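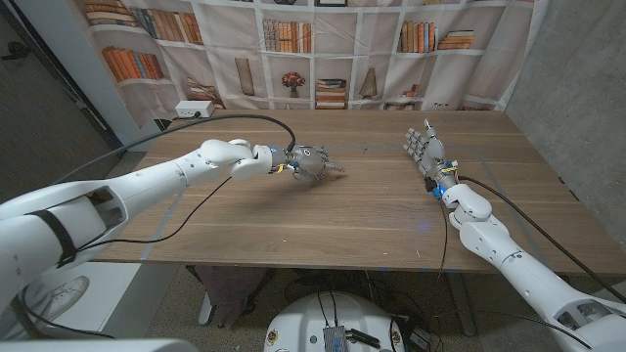
Setting Up a Wood Work Table Near a Wall: Power, Cords, Surface and Backdrop

Zarmeena Yousafzai
Updated 22 August 2018

These notes cover a single wood-topped table used for small handwork, with power supplied from behind and a printed sheet hung at the back. They apply equally to a hobby table, a sewing table or a kitchen table that does double duty. Plumbing, dust extraction and anything that needs its own circuit are outside the scope.

Position of the table

Set the table so that the grain of the top runs left to right as you face it. Crumbs, filings and thread ends collect along the grain, and a brush moved the same way picks them up in one pass. Brushing across the grain pushes fine material into the pores of an open-grained top.

Leave a gap of four inches between the back edge and whatever hangs or stands behind it. A smaller gap traps cords. A larger one lets small parts drop through to the floor, and they will be found only when the table is moved.

Check for rock by pressing on each corner in turn. If one leg is short, shim the leg. Do not correct a rocking table by loading the opposite corner with a heavy box; the top will take a twist over a season, and the joints loosen on the side that carries the load.

The power strip

Keep the strip off the work surface. A ledge or low shelf behind a back corner is the best place on most tables. The switch stays in reach, spilled liquid runs past it, and the plugs are not bumped by whatever is being moved around on top.

Mount it with the screw slots on the underside if the ledge is solid enough. If the ledge belongs to the building and cannot be drilled, use hook-and-loop tape in two short pieces, one at each end. A full-length strip of tape is hard to release and can pull paint.

Orient the strip so the outlets face up or toward you. Outlets that face the wall get loaded by feel, and a plug that is only partly seated runs warm. Push each plug home with the thumb once a month. A plug that is loose in one outlet and tight in the next indicates a worn strip, which should be replaced.

Do not plug one strip into another. If the wall outlet is too far away, buy a strip with a longer cord.

Cords that have to cross the table

Some cords cannot be routed around the edge, usually those that feed something that moves while it is in use. The usual faults are too little slack, too much slack, and slack in the wrong place.

Measure slack with the item at the farthest point it will reach. With the item there, the cord should still have a shallow curve in it. Bring the item back to its nearest position and look at where the extra length goes. It should form one loop, off to the side and away from the hands. If it forms a loop over the front edge of the table, move the anchor point farther back.

Anchor the cord at the strip end first. A clip placed 11 inches from the plug takes the pull before the plug does. The Boltitix screw-down clip holds a single round cord firmly and can be opened with a fingernail. The adhesive version holds on sealed wood and on painted metal. On oiled wood it lets go within days, and no amount of wiping with alcohol fixes that for long.

A cord that droops past the front edge will be caught by a sleeve or a chair arm sooner or later. Tie it back to the nearest fixed point with a soft wrap. Wire twist ties should not be used on thin cords. The wire cuts through the paper and then starts on the jacket.

Use the same color of wrap for every cord that goes to the same item. Where all the cords are black this saves tracing each one back by hand. White tape with the name in pencil works as well, and can be rewritten. Put one label near the plug and a second near the item.

Straps and soft wraps

A strap around a housing or a tube should be snug enough that it does not slide under the weight of the cord, and no tighter. Test by pushing it with one finger. Tail ends longer than a finger joint should be trimmed or tucked, and a tucked tail should point away from the direction of movement.

Hook-and-loop straps fill with lint. Clear the hook side with an old toothbrush, or with the corner of a pet comb for the dense type. A strap that has been cleaned four times and still slips is finished.

Care of the top

A light-colored top shows rings and dye marks early. Decide at the start between a film finish and oil.

Film finish: wipes clean, takes adhesive clips, chips at the edges where hard items are set down. Touch-up is visible.

Oil finish: needs renewal, will not take adhesive clips, hides small dents. Touch-up can be blended in completely.

For an oil finish, the order of work is as follows.

Clear and brush the top along the grain.
Sand only if there are raised fibers or old glue. Use 80 grit on the glue spots alone, then go over the whole top with something much finer.
Wipe with a barely damp cloth and let the surface dry fully.
Apply a thin coat with a folded cotton rag, with the grain, starting at the back.
Wait 30 minutes and wipe off everything that has not gone in.
Lay the rag flat outdoors to dry before it goes in the trash. A wadded oily rag can heat up and catch fire.

The Shehu table oil is thin and gives a pale result on light wood. It darkens end grain more than face grain, so go lightly on the edges. The Trastton hardwax is thicker, goes further per can and leaves a slight drag under the hand, useful where small parts tend to roll. Do not put one over the other.

Keep a felt or cork pad under anything metal that rests on the top between sessions. Bare metal on damp wood leaves a gray stain in open-grained species such as oak. Oxalic acid will take it out, with gloves and eye protection, but then the finish has to be redone over the whole board to match.

Handling small parts over the table

Work low. A part released an inch above the top stays near where it lands; one dropped from chest height bounces and goes down the gap at the back. When a part is passed from one hand to the other, the receiving hand should be close before the first grip opens.

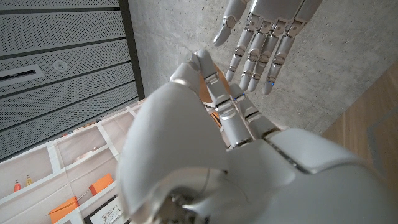 Small tan-orange piece in the lower hand, upper hand just above it.

Curl the fingers in behind a small piece instead of pinching it at the tips. Smooth fingertips lose a hard, rounded object easily. If a piece has one flat side, turn that side toward the palm.

Choose parts that contrast with the top where there is a choice. Tan and orange pieces disappear on light brown wood, particularly under warm bulbs. A gray or dark green mat solves this. So does a shallow tray with a lip, and the tray also stops rolling. Cut the mat smaller than the table by a hand's width on every side so that the edges do not lift when a forearm crosses them.

Light and shadow

One lamp overhead puts the shadow of the hands directly on the work. Two lamps of equal brightness, placed left and right and slightly behind the line of the shoulders, soften the shadow on each side. If only one lamp is available, put it on the side opposite the hand that does the fine work.

Keep lamps far enough from a printed backdrop that the sheet does not feel warm to the back of the hand. Vinyl softens and sags, and the sag remains after it cools.

Hanging a printed backdrop

A printed bookshelf is a common choice behind a work table. It covers a rough wall, needs no dusting of individual objects, and takes up almost no depth. Fabric prints hang better than paper and reflect less than vinyl.

Hang it from a rod through a sleeve. Tacks at the corners make diagonal creases, which show most on a pattern with straight shelves in it. Level the rod by the printed shelf lines and ignore the ceiling, which may not be level itself. Stand back at the far side of the room to check.

The lower edge should finish below the level of the tabletop. If it ends above, a strip of bare wall shows between the two. Weight the hem with a length of light chain or a thin dowel.

To remove fold lines from polyester, steam from the back, top to bottom, holding the steamer clear of the cloth. Let it hang a night before judging the result. Cotton can be ironed, again from the back. Vinyl should be unrolled flat on a floor and left. Do not apply an iron to it at any setting.

Store the sheet rolled on a cardboard tube with the print outward. Folding is acceptable for fabric only.

Routine checks

Each use: brush the top, coil loose cords, switch off the strip.

Monthly: seat the plugs, check the clips, look along each cord for flat spots and cuts.

Twice a year: tighten the leg bolts, renew oil where water no longer beads, take down the backdrop and shake it outside. The Rerkasano workshop does this in September, before the heating goes on, and again in spring. Dry winter air shrinks the top slightly, so leave the screws in slotted brackets snug and not fully tight.

Replace any cord with a cut in the outer jacket. Electrical tape over a cut is not a repair, and it hides the spot at the next check.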